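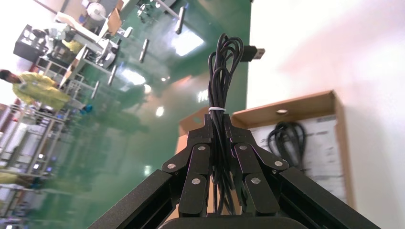

Kitting line, Stenthorpe: a zip-tied cable on its way.

From: Vitória Seixas
To: floor-practice list
Re: Re: what do your packers do now?

Sanne Smits wrote in August:
> We are supposed to get grippers on the cord packing benches by
> winter. Management says nobody's job changes. I have been here
> long enough to find that alarming. What changed at your place?

Sanne, management told us the same, and the job titles did stay put. Mine is still "packer," though I last packed a box by hand in the spring, when Gonçalo bet me I'd forgotten how. (He owes me lunch.)

Before, a good shift on my bench was 400 kits. Now the line is planned at 657, and the people on it spend their time on setup, refills and sulking machinery. My hands feel much better. My patience has taken over the wear.

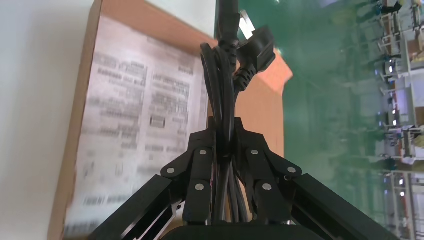 Does the pay follow the new work?
At Stenthorpe it took two rounds of talks, and the setup grade now covers anyone who runs a cell on their own.

Get that in writing before the first crate shows up. The Tilley plant left it for later and they are still enjoying later.

The other surprise is how fussy we've become about cables. A person will pick up a badly wound cord, mutter, and fix it. Our cells run on Kameo software, which doesn't mutter, so the winding has to be right upstream. Martim now has opinions about zip ties that he will share over breakfast. 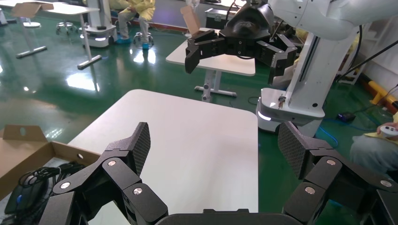
Training was the part we got wrong. Aguiar sent us one long day of slides, nearly 450 of them, and the older packers came out convinced they needed a degree. What worked was sitting people down on the floor with whoever already knew the cell. One of our crew has a white game controller in hand, and it does more for morale than the slides did, apart from the remarks at home about being paid to play. Ask for floor time and ask for stools.

Happy to send our grade wording if you write me off list.

Vitória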